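Huluddale Home Kitchen Play Corner Tips Contact

Tips > Play Corner > Toy Kitchens

Keeping a play kitchen nice (and findable)

by Anisa Wattimena

Our little kitchen gets used every single day, and by suppertime everything that was in the bins is out on the counter again, so over the years I've settled into a few habits that I'm happy to pass along!

Wash the plastic pieces in a dishpan with warm water and a squirt of ordinary dish soap. Anything with holes or slots, like a colander or a slotted spatula, wants an old toothbrush, and then a good long dry on a towel – overnight if you can stand the mess. Cups and mugs go upside down.

Sort by what the children call things. We have a "cooking" bin and an "eating" bin, and the pretend food lives in a shallow basket of its own, where a strawberry can't sink to the bottom and be mourned for a week.

Very small fruits I put up high when the baby cousins visit, and you should too.

For the countertop, a damp cloth does it. If there's crayon, try a little baking soda on the cloth and go gently (my sister scrubbed hers and took the shine right off). Pans stack, plates go under them, and the toy oven can hold the overflow if the door shuts without a push.

Recent tips
Labels that stay on bins
Getting stickers off a toy stove
25 quiet games for a wet February 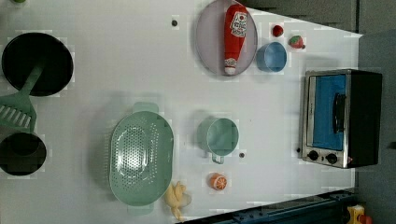

Pans, colander, pretend fruit and the toaster oven, all out on the white counter.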